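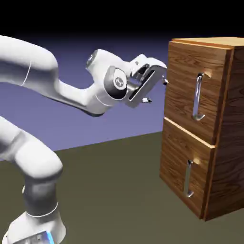 Issue 13

The Drawer We All Have

My grandmother kept hers to the left of the stove. My dentist keeps his under the appointment book. Every house I have lived in, including the one in Hurnbridge with no closets and a bathtub in the kitchen, has managed to produce a drawer for things that belong nowhere else. You don't set one up. You put down a dead battery one evening and by spring you can't get the drawer shut.

I spent January asking people to let me look in theirs. Most would sooner have shown me their bank statements. Quentin Huet, a piano tuner who will discuss his divorce with anyone on a train, stood in front of his for several minutes before stepping aside. It held 60 rubber bands, a passport photo of a man he did not recognize, and a key.

There is always a key. Eylül Ertürk had nine of them on a shower curtain ring and could match two to doors. I asked why she didn't throw out the others. She looked at me as if I had suggested throwing out a cousin.

"One of them might be for something," she said.

The people who make furniture know all this and are careful not to mention it. Catalogs show drawers with a folded linen napkin inside, or a single wooden spoon. Alois Haslinger built kitchens for most of his working life, and he told me customers would plan every inch of a room and then go vague at the end of the counter. They wanted a drawer there. They couldn't say what for. He made it a little deeper than the others and never asked.

I tried, for the sake of research, to clean mine out. An organizer named Ademir Rezende sells a course on this, and his first instruction is to tip everything onto a bedsheet and be brave. I tipped. I counted 239 objects, if you allow a clump of twist ties to be one object, and I was brave until I reached the instruction booklet for a Laveck coffee grinder. I have not owned the grinder for years. I read the booklet all the way through, including the part in Portuguese, and put it back.

By late afternoon I had a small bag of trash and a feeling of great virtue. I had thrown away some soy sauce packets, four pens, and a plastic hook with no obvious purpose.

The hook, I learned the next morning, holds up the bathroom blind.

Margus Siliņa, who lives downstairs, lent me one that nearly fits. He found it in under a minute, beneath some birthday candles and a tape measure, and he wouldn't let me see what else was in there. I offered him soy sauce in return, then remembered.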